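Desktop Refurbishment and Reissue, Stetville Site
Progress report, second period (to end of April)
Prepared by Coralie Bright for Sushil Tripathi, grants office

1. Status

The project is on schedule for intake and behind schedule for reissue. The grant covers the inspection, repair and reissue of 600 desktop computers donated by offices in Stetville and Dostov. At the close of the period, 108 machines had passed final test and been released to schools. The remainder of the received stock is held in the rear store, sorted by chassis type and tagged with an intake number.

The shortfall in reissue has one main cause. Memory faults were found at a higher rate than the plan allowed for, and each fault adds a second pass through the bench and a repeat of the overnight test. The repair procedure has been revised and is described in section 3.

2. Intake and sorting

Machines arrive on pallets and are weighed, tagged and given a visual check. Units with bulged capacitors, cracked boards or liquid damage go directly to the parts shelf. Drives are removed at this stage and sent to Jolán Lakatos for erasure. No machine goes forward to the bench with its original drive fitted.

The Dostov delivery was mixed. It contained full towers, small form factor units and a quantity of monitors that had not been agreed. The monitors have been set aside and will be collected by the donor on a Tuesday still to be confirmed.

Intake records are now kept in Drollito, which replaced the shared spreadsheet in the first week of the period. Duplicate tag numbers have stopped. Old records were carried over by hand, and Ilona Kiss has checked them against the store.

3. Bench work

All internal work is done with the case open and the power cord removed. The bench sequence is cleaning, power supply test, memory test, processor cooling check, drive fitting and system load.
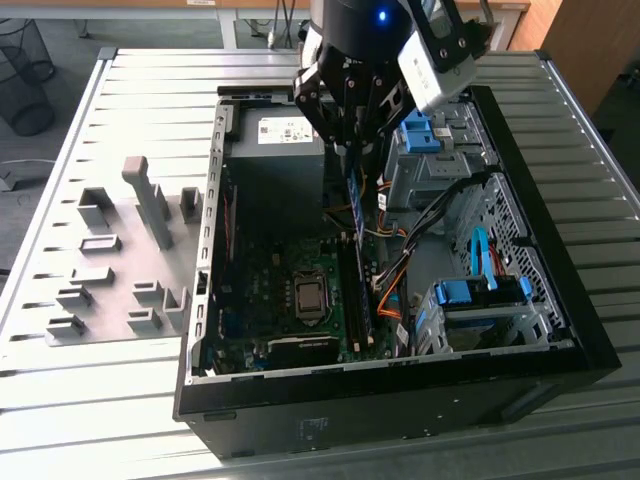 Memory is now tested one module at a time. Under the earlier procedure all modules were left in place and the machine was rejected if the test failed, which did not separate a bad module from a bad slot or a dirty contact. Full towers are the easiest units to handle under the new procedure. With the tower on its side and the side panel off, the slots beside the processor socket can be reached from directly overhead, and the module stands upright in its slot. The cable bundle from the drive area crosses the case at an angle and should be checked after any work on the board. Small form factor units take longer, as the drive tray must come out before the slots can be reached.

Modules that fail in two known good slots are scrapped. Modules that pass after contact cleaning are marked and returned to use, but are not mixed with unmarked modules in the same machine. Kwan-ho Kuo keeps the module log and reviews it at the end of each week.

Power supplies have given little trouble. Units are tested under load before any other part is judged, and the rating on the label is entered in the record. Supplies with noisy fans are replaced, and the fans are not repaired.

4. Parts and spending

Spending on parts is within the approved line, with the exception of memory. A further order was placed with Győri for tested modules of the two types most often needed. The order value was 1000 and was met from the unspent packaging line, as agreed with the grants office by telephone. Written confirmation of the transfer is requested.

Replacement drives are in stock for the next period. Thermal paste, contact cleaner and wrist straps have been restocked.

5. Open items

Approval is needed for a second overnight test rack. The existing rack is full on most nights and sets the upper limit on output.

The Dostov donor has not yet signed the revised transfer form. Machines from that delivery are being repaired but will not be released until the form is received.

Two schools have asked for small form factor units only. Stock of these is low, and both schools have been offered towers as an alternative. One has accepted.

6. Next period

Work will continue on towers first, followed by the small form factor units from Stetville. The module log will be attached to the next report, together with the erasure certificates for all drives removed to date.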